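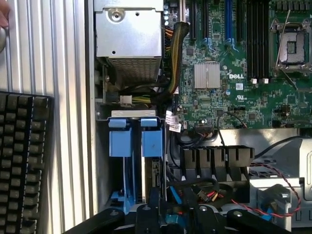 Seconde vie sous le capot

Dix heures du matin, atelier Boltodix. Ça sent la poussière chaude et le café. Sur l'établi, les tours de bureau s'empilent – 318 arrivées en mai, des fins de contrat pour la plupart. Lộc Kiều les ouvre à la chaîne. Capot, coup d'air, tournevis.

« Les gens jettent pour une alim ou une barrette. Quatre fois sur cinq, la carte mère va très bien. »

D'abord les câbles. Toujours. On débranche, on repère, on étiquette, sinon on le regrette au remontage. Ensuite la mémoire : chez lui, une machine avec 2048 Mo part au don de pièces, à partir de 16 Go elle est revendue. Le processeur, on n'y touche pas à mains nues. Pâte thermique neuve à chaque fois, même quand l'ancienne a l'air correct.

Les vieux Dell, il les aime bien. Loquets bleus pour les disques, presque pas de vis, tout se démonte sans s'énerver. D'autres châssis sont collés, rivetés – ceux-là finisent au fond, sur l'étagère Hallura, en attendant que quelqu'un ait le temps.

Vente au comptoir jusqu'à 16 heures. Garantie quatre mois, câble d'alimentation compris, écran non.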